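Comparing finger pads on a hand-held gripper

Changing the pads on a two-finger gripper takes a few minutes and can make more difference than changing the motor or the linkage. This page covers a simple way to compare two sets of pads on a hand-held tool, using objects you already have. The same routine works on an arm, but do it by hand first. You will feel a bad grip long before a controller reports one.

I used the Plarner hand-held gripper with the wrist camera mount, and two sets of pads: the stock blue ones and a set of harder black ones from Daltedance. Any pads with the same screw spacing will do.

What you need

The gripper, with the camera fitted
Both sets of pads
A 2 mm hex key
A table with a cloth on it
A soft flat object, such as a glove
A light object that crushes easily, such as a ball of paper or tissue
A stopwatch or phone timer
A notebook

Fit the first set

Open the fingers all the way and undo the pad screws from the back. Wipe the finger plates with a dry cloth before fitting the pads. Tighten each screw until it stops, then back it off very slightly and tighten it again. If a pad still rocks when you push it with your thumb, there is grit behind it.

Close the fingers slowly and look at how the pads meet. They should touch along most of their length. If only the tips touch, loosen the hinge bolts a little, square up the fingers and tighten again. Do this before every set. I skipped it the first time and had to throw out a whole page of results.

Check the camera view

Start the preview and open the fingers. You want both pads visible, with clear space between them. If one finger sits much higher than the other, the mount has slipped. The Bickerstaff clamp I use tends to turn after a long session, so I check it between sets.

Exposure matters more than focus for this job. Lock it while the camera is pointed at the table. On auto, every pass over a white object darkens the rest of the picture and you lose the edges of the pads.

Lay out the objects

Put the cloth on first and pull it flat. A bare table is too easy, as the fingers slide under things without any trouble. On cloth a low grip will catch the fabric, and you want to know about that. Lay the glove flat and put the paper ball on top of it. Stacking them gives you a useful test: lift the ball and leave the glove alone.
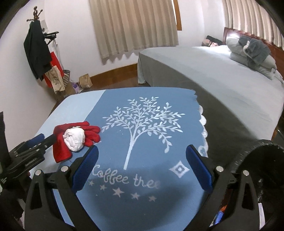

Blue pads, fingers open, with the paper ball still on the red glove.

Run the trials

Start with the fingers open and the gripper held above the table. Start the timer, move in, close on the ball, lift it clear and hold it for five seconds. Put it down on a bare patch of cloth. Write down one of these results:

Clean: the ball came up alone and stayed put.
Drag: the glove or the cloth moved with it.
Slip: the ball turned or dropped during the hold.
Crush: the ball was clearly flatter afterward.

Put everything back and repeat until you have 30 trials for the set. Use a fresh ball whenever you record a crush. Then do the glove by itself, picking it up by the cuff and again by the middle of the palm. The palm grip is the harder of the two and shows up stiff pads quickly.

Swap the pads and do it all again with the same objects. Keep the same approach angle if you can. A strip of tape on the table edge to line up your wrist helps.

My results

With the blue pads I had 21 clean lifts of the ball out of 30. Most of the others were drags, where a fingertip caught the glove. The black pads dragged less but crushed the ball more often, and I could not get a steady palm grip on the glove with them. I went back to the blue set for fabric and kept the black set for boxes and bottles.

Before you move to an arm

Copy your notes into the Povudham log sheet, or whatever you use, with the pad name and the closing force next to each result. Set the arm to the lowest force that gave clean lifts and go up from there in small steps. Recheck the pad screws after the first hour. Mine had loosened on one side.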